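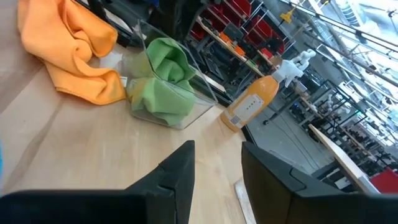 Photo: Fatico workshop, Urndale

Print this page | E-mail this to a friend

Review: the Betancur hand-guiding kit, after a summer of towels

I should say up front that I wanted to like this kit, because I had been putting off buying one for the better part of two years and had talked myself into it and out of it more often than I care to admit. Betancur sells it as a way to show an arm a job by hand, or by remote control if you prefer, and we have used it both ways since July in our shop in Urndale. Most of our work is tidying and wiping jobs for a cleaning supply company over in Parkberg, so it's a lot of microfiber cloths, clear plastic bins and spray bottles. Cloths are the real test, if you ask me. A box is a box every time you come back to it, but an orange towel dropped on a table is a new towel every single time!

Let's start with the hand-guiding. You take hold of the grip behind the wrist, squeeze, and the arm goes light enough that you can lead it over to the towel with one hand – lovely, really, once you stop fighting it. The left finger tapers to a pointed tip, the right one is chunkier with a rounded top edge, and the left one has a little step on the inside that catches the edge of a cloth nicely. I found it best to come in low, pinch a fold near the middle and lift straight up before heading for the bin. If you go for a corner you will spend your afternoon chasing it.

The remote handset is the other half of the kit, and it took me longer to warm up to. There is a small lag, and for the first couple of days I kept overshooting the bin wall and nudging the whole thing across the table. Clear plastic is hard to judge on a screen, too. But I will say my remote recordings came out smoother in the end, and my shoulder was a good deal happier. These days I guide by hand when I'm working out how a job should go, and switch to the handset for the long runs.

We recorded 500 showings of cloth-into-bin by hand and then 1,000 with the handset, and the software sorted and saved them without losing any, which is more than I can say for our old setup. Trimming the dull bits off the start and end is quick. Labeling is slower than it should be, and you can't undo a deleted recording, so do please be careful with that button (ask me how I know).

Now the grumbles. The wrist camera sits so close that the fingers take up a good share of the view, and a spray bottle lying on its side at the far edge of the table is awkward to line up on. The manual is thin. The cable clips are stingy, and I ended up buying my own.

Would I buy it again? Yes, and I'd get the spare grip pads at the same time, as ours were getting shiny by the end of the handset runs. Fatico will be keeping this one on the bench through the winter, and we're starting on the bottles next.

This site uses cookies to remember your settings. By continuing to browse you agree to our use of cookies. OK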